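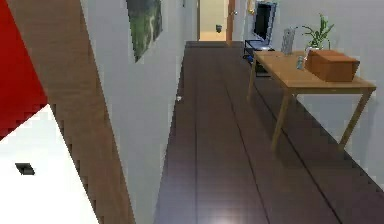
Keeping Isudby on its wheels: a morning with Sigrún Laxdal

I had expected to meet a robot. What I met first was Sigrún's second monitor, two mugs of coffee and a house called Todbridge, which exists only on Clolden's computers. Isudby, the one machine she looks after, drives around in it every night before anyone lets it loose on a real floor.

"People ask where I keep my tools," she says, scrolling. "They're mostly text files. I do own a torque wrench, and I love it, but it comes out twice a month."

I asked her to start from the beginning, and she started with the wheels instead. Isudby had been drifting left in the simulator for most of a week. It would come down the hallway with the dark floorboards, heading for the bright doorway at the far end, and end up hugging the wall with the landscape picture on it. "I blamed the floor. I changed the friction, changed it back, had lunch, changed it again," she says. "Then Ha-neul looked over my shoulder and asked if both wheels were the same size." They weren't! One had been entered at 80 millimeters and the other hadn't been updated after the last swap, so Isudby had been limping in software with perfectly good tires in the workshop.

Ha-neul Gil now reads every settings file out loud before it gets saved. Sigrún does an impression of this that I can't do justice to in print.

So what does the setup look like on a normal day? She measures the real machine first - wheel diameter, the height of the camera mast, how far the arm sits from the center line - and types those into the model. After that come 24 short drives, all with the same starting spot, and she compares where the simulated Isudby stopped with where it was told to stop. If the spread is bigger than 16 millimeters she goes back to the file. "I don't touch the furniture until the driving is right. I used to do both together and I'd lose a whole afternoon not knowing which one I'd broken."

The furniture, by the way, is what I'd have spent all my time on. Todbridge has wooden tables with the kind of stuff real people put on tables: a cardboard box next to a potted plant, a small clear bottle, a flat white sheet lying by something round and shiny. I asked whether she picked it all out herself and she laughed at me. Byung-chul Yook builds the rooms, and he has taste. She just gets to complain about it. 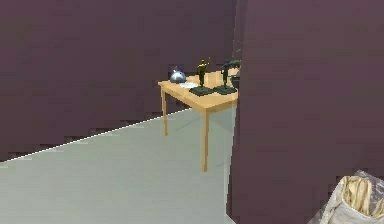
One of the tables in Todbridge, with two figurines side by side in the middle.

Her complaint at the moment is anything see-through or shiny. Isudby's depth sensor has a built-in error model, meaning the simulator makes the readings worse on purpose, and when that part isn't tuned well a clear bottle can vanish from the map. "The figurines are easy, I could hug them," she says. "Metal and clear plastic, no. I've got a whole page of notes on bottles." I asked to see the page. It was four pages.

We got onto repairs, which is where she lights up. The last real one was the arm's shoulder joint. The log had reached run 1,201 when the motor current started creeping up, and she figured it was a bad number somewhere in the Yoo controller, as usual. She replayed the same moves in Todbridge and got a nice flat line. "That's when I finally went and stood next to the machine with my hand on the shoulder," she says. "You could feel it. A little crunch." A cable tie had worked its way into the cover (out came the torque wrench). She cleaned the joint, put on a new cover, ran the moves again and laid the two current plots on top of each other until they matched.

Does she trust the simulator more after that, or less? She took a while with this one.

"More, I think? It told me what healthy looks like. I still have to go and touch the thing."

Before I left I asked what's next on her list. New caster bearings, a fresh battery log, and another round with Byung-chul about glass. He wants to add more of it, and she has already started page five.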